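指示灯应当只说一件事

2020年7月

家用设备的指示灯是成本最低的输出部件，也是设计文件里篇幅最短的部件。多数产品规格书给它的位置是一行：颜色、数量、位置。至于亮、灭、闪三种行为各自对应什么，通常要等到固件后期才由写驱动的人补上，补的依据是当时还剩下哪些组合没有被占用。本文的主张很简单：一盏灯只应表达一个变量，表达方式应当在没有说明书的情况下可以被猜对，猜错的后果应当是轻微的。达不到这个标准的灯，应当取消，或者换成文字。

先说现状。我手边的 Zirosia 空气净化器，前面板有一盏灯。这盏灯常绿表示运行，慢闪绿表示待机，快闪绿表示正在连接网络，橙色表示滤网接近寿命终点，橙绿交替表示滤网没有装好，熄灭表示断电或者夜间模式。同一个发光点承担了电源、网络、耗材、装配和显示模式五个变量。变量之间没有互斥关系：滤网可以在联网的同时到期，夜间模式也不妨碍滤网装反。固件的处理办法是给它们排优先级，高优先级状态覆盖低优先级状态。用户看到橙色，得知滤网快到期，同时失去了关于网络的全部信息。用户看到灯灭，得到的信息接近于零。

这类设计有一个常用的辩护，叫作“面板整洁”。我不反对整洁。面板上少一个开孔，模具简单一些，导光柱少一根，防尘也容易做。但整洁的代价被转移到了说明书里。净化器的灯语表印在说明书第13页，排在保修条款后面。能找到这一页的人，多半已经拆过一次滤网了。

再说闪烁。闪烁是所有灯语里信息密度最高、可读性最差的一种。工程上区分快闪和慢闪非常容易，改一个定时器参数即可。人眼在并排比较时也能区分。问题在于用户面前只有一盏灯，没有参照物。Wovero 路由器的慢闪周期是1000毫秒，快闪是2赫兹，也就是说两者只差一倍。并排放两台，差别清清楚楚；单独看一台，站在走廊里，手里拿着电话，电话那头的客服问“是快闪还是慢闪”，回答只能靠猜。客服也知道回答是猜的，于是下一步永远是重启。灯语在这里没有缩短任何排障路径，它只是给重启增加了一道前置手续。

如果一定要用闪烁，我的意见是只保留一种频率，并且只用于“正在进行，请等待”这一种含义。等待状态天然有终点，闪烁停下即表示有了结果，至于结果是什么，由停下之后的颜色或者文字来说明。把闪烁同时用于等待和报警，会造成最糟糕的一种误读：用户把故障当成过程，耐心地等下去。

Eero Koskela 在一封给我的信里反对这个看法。他在小型锅炉控制器上做了很多年固件，认为报警必须闪，因为常亮的灯过几天就没有人看了。这个观察我同意，人对不变的刺激确实会适应。但他的结论依赖一个前提，即报警灯所在的位置平时有人经过。锅炉房不是这样的地方。一盏没人看见的灯，闪与不闪效果相同。真正需要立即处理的故障应当发声，或者直接停机；不需要立即处理的故障，常亮一周也没有害处，检修时看得到就够了。在这两者之间硬塞进一档“闪烁报警”，主要作用是让设计者觉得自己已经通知过用户。

颜色问题更棘手一些。绿色表示正常、红色表示危险，这个约定在公众中已经足够稳固，不需要再解释。麻烦出在约定之外的颜色。蓝色在一台设备上是蓝牙，在另一台上是制冷，在第三台上只是因为设计部门觉得好看。白色更加中性，也因此更加没有含义。Kettunen 电水壶用白灯表示加热、蓝灯表示保温，这两种颜色与温度的日常联想恰好相反：多数人看到蓝色会认为水是凉的，而保温状态的水足以烫伤手。这已经超出了审美范围，属于安全缺陷，只不过严重程度还没有高到需要召回。

还有一部分人难以分辨红与绿。对他们来说，双色灯从绿变红等于什么都没有变。解决办法早就存在，而且不贵：把不同状态放在不同位置上。交通信号灯除了颜色之外还有上下顺序，看不清颜色的人可以看位置。家用设备偏偏喜欢把红绿两个芯片封装在同一个透镜后面，以节省一个孔。省下的这个孔，恰恰是颜色之外唯一的冗余。

位置之外还有文字。许多工业设计人员对面板文字抱有一种近乎反射的排斥，理由通常是本地化：图形通用，文字要翻译。这个理由在出货到多个市场时有一定分量，但经不起细算。面板丝印换版的费用，与为同一台设备维护多语言灯语表、多语言客服脚本的费用相比，并不明显偏高。何况所谓通用图形往往并不通用。Ustaretti 咖啡机上有一个水滴，水滴亮起时究竟是缺水、正在注水、需要除垢，还是水箱没有放到位，我问过办公室里的几位同事，答案各不相同。在水滴旁边印“加水”两个字，这个问题就不存在了。

Siiri Riihimäki 主张把全部状态移到手机应用里，面板上一盏灯也不留。她的论据是手机屏幕可以显示完整句子，可以附带操作步骤，还可以更新。从信息容量上说，这个论据没有漏洞。从可用性上说，它假定手机在手边、有电、装了应用、应用还在维护、账户没有过期，并且设备本身联网正常。最后一条尤其值得注意：设备需要报告的故障里，断网占了很大比例，而断网正是手机应用最不擅长报告的故障。面板上的灯不依赖链路，只要有电就能工作。这一点是它继续存在的主要理由，也应当成为设计它时的主要约束：面板灯优先用来显示那些其他渠道报告不了的状态，即供电、本机故障和链路。耗材寿命、使用统计、固件版本，都可以交给屏幕。

按照这个思路，灯的数量也不难确定。需要多少个互不相干的变量在本机上显示，就需要多少盏灯。变量太多，说明设备该装一块小屏幕了，段码屏也可以。如今一块能显示几个字符的段码屏，价格已经很难作为拒绝它的理由。错误代码同样要求查表，但代码至少可以被准确地念出来、写下来、搜索到。“面板显示 E9”是一句可以检索的话，“灯闪得有点快”不是。Yuk-lan Hsueh 整理过一份维修点的来电记录，其中描述闪灯的来电大多需要回拨第二次，描述代码的来电则很少需要。这份记录没有公开，样本也偏小，不足以作为证据，我引用它只是因为它与我自己接电话的经验一致。

亮度是另一个被长期忽略的参数。灯珠效率逐年提高，驱动电流却沿用旧电路的限流电阻，结果是新设备的电源灯在夜里能照亮半面墙。用户用黑胶带把它贴住，此后这盏灯无论表示什么都传达不到了。一盏被贴住的灯是设计失败最直接的物证。亮度应当按照卧室夜间的条件来定，白天看不太清可以用遮光罩和透镜角度补偿，而不应一味加电流。如果做不到两头兼顾，宁可白天暗一点。

有读者会说，这些都是小事。单看一台设备，确实如此。但灯语属于典型的累积性负担：每台设备各有一套，互不兼容，且都假定用户会专门记住自己这一套。一户普通人家里带指示灯的东西，从充电器到洗碗机，没有谁会去背它们的含义。人们实际采用的策略是忽略一切，直到设备停止工作。也就是说，行业投入的大量灯语设计，在它本该起作用的时刻之前就已经被放弃了。我认为应当把这个策略当作设计的起点：假定用户从不看说明书，也不记忆任何约定，只凭常识辨认，然后在这个前提下检查每一盏灯还剩多少用处。

检查的方法不复杂。把设备交给没有用过它的人，依次触发各个状态，请对方说出每个状态的含义和自己接下来会做什么。答错含义但动作正确，可以接受；含义答对而动作错误，说明缺少文字提示；两者都错，这个状态就不该用灯来表示。Kheri Kashindye 建议再加一条：测试时不告诉对方设备上有灯。如果对方从头到尾没有提到灯，那么问题在位置或者亮度，灯语本身还轮不到讨论。我认为这一条比前面几条都更有用，也更容易让设计评审变得难堪。去年12月我们照此试过一台除湿机，测试者始终盯着水箱，灯在机器背面。

反对意见里最有力的一条来自 Ilari Lappalainen。他指出，严格执行“一灯一变量”会使便携设备的面板无处安放灯孔，而且成组的灯本来就常用来表示一个连续量，例如电量。这一条我接受，并且认为它与本文主张并不冲突。成排的灯如果合起来只表示一个量，仍然是一个变量，只要求排列有方向、点亮有顺序、旁边有单位或者图形说明这是什么量。缺了最后一项，前两项做得再好，用户也只知道某种东西有多少，而不知道是什么东西。

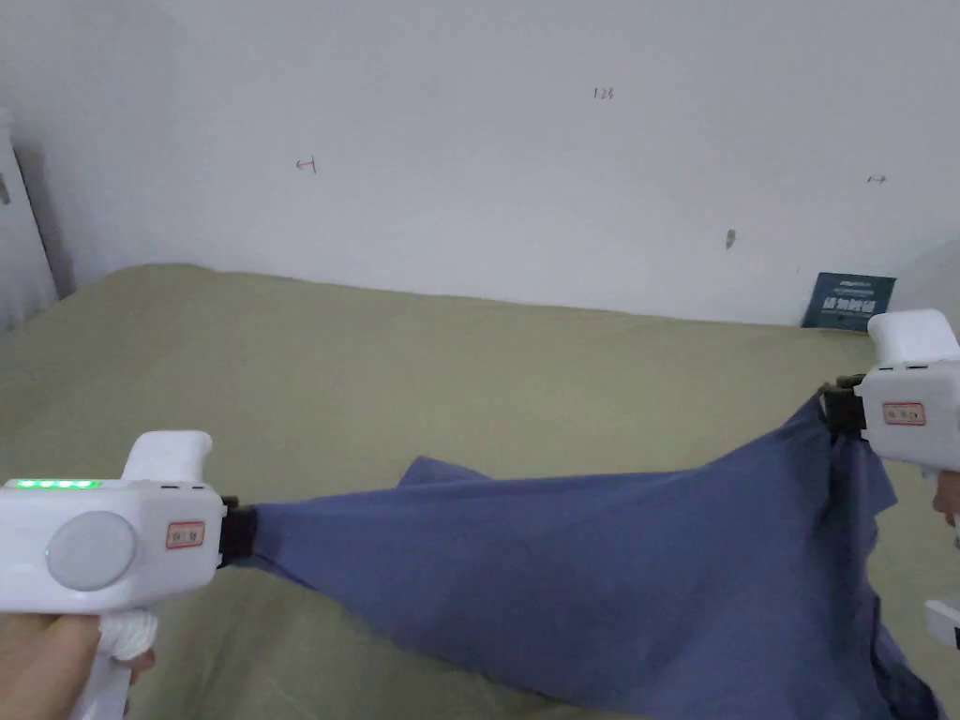
成排灯的难点在满格状态，因为满格时顺序不可见，剩下的只有数量和颜色。一排灯从左数还是从右数，熄灭时先灭哪一端，都要等它不满的时候才看得出来。图中左侧的白色手持夹具就属于值得讨论的布局：外壳侧上方横排四盏灯，全部亮绿色，黑色夹爪正捏着蓝布的一角。单凭颜色和排列，我会先猜这是电量或者某种强度等级，也可以猜是四个独立通道各自正常，两种猜法在这一刻给出的画面完全相同。若是前者，少亮一盏无关紧要；若是后者，少亮一盏就应当放下手里的布去检查。区分两者所需的成本，不过是灯旁边的一个电池图形，或者四个通道编号。外壳靠前的位置有一块红框标签，印着红色小字，可见这类壳体上并不缺少印字的地方。我对成排灯的要求因此再加一条：在全部点亮的状态下拍一张照片，拿给不认识这台设备的人看，对方应当能说出这排灯表示的是一个量还是几个量。说不出来，就补印文字，灯的数量和颜色都不必改。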